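Fustholm Play Library: progress report to the Gill Fund
16 December 2019
Prepared by Canan Bozkurt

The play kitchen sets are the part of the grant I have most looked forward to writing up, and I'm delighted with how far they have come. When we applied, our pretend food lived in one deep crate and families borrowed whatever happened to be on top. We now have 4 kitchen sets on the lending shelf and a fifth nearly ready, and there is real variety in them.

The £4000 was released in two parts. Most of the first went on small furniture and cookware, which were the gaps parents mentioned again and again. Plillard gave us a good price on the wooden pieces, and Xiuying Xu spent several evenings sorting the older donations so that the best of them could go back into use. We try each set laid out on a table before it gets a label, to see whether the sizes suit one another and whether there is enough going on to keep two or three children busy.

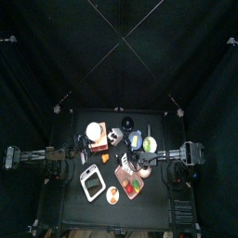 Small wooden cabinet, toaster, blue pan and pink tray on the black table.

The little cabinets have been a lovely surprise! We bought them as storage, really, and the children at our Morkik sessions treat them as cookers, fridges, shop counters and (once) a post office. I would happily spend more on these and less on cutlery, which goes missing at a terrific rate and is fiddly to check in. Gönül Akgül has rewritten the check-in sheet so that cutlery is now one line instead of a whole page.

Pretend food comes next. We wanted pieces big enough for small hands and easy to name, as so many of our families use the sets for first words in a second language. Fruit and vegetables work best for that, with a plate or bowl to put them in and a pot for the inevitable soup. A drawer helps too, because anything with a knob gets opened and filled straight away.

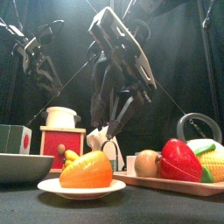
Tülin Keskin would like the food kept apart from the furniture and lent in its own bags, so that a family who already has a toy cooker at home can take just the vegetables. She also asks for more bowls, in at least two sizes, as pouring and swapping take up half the game.

I think both points are right, and the fifth set will go out in that form as a trial. £200 of the first payment is still unspent and I would like your agreement to put it towards bags and bowls.

Still to do in December: finish the labels, replace two lids and get the shelf list on to the website. The Morkik sessions carry on as before, and the second payment can follow the usual timetable.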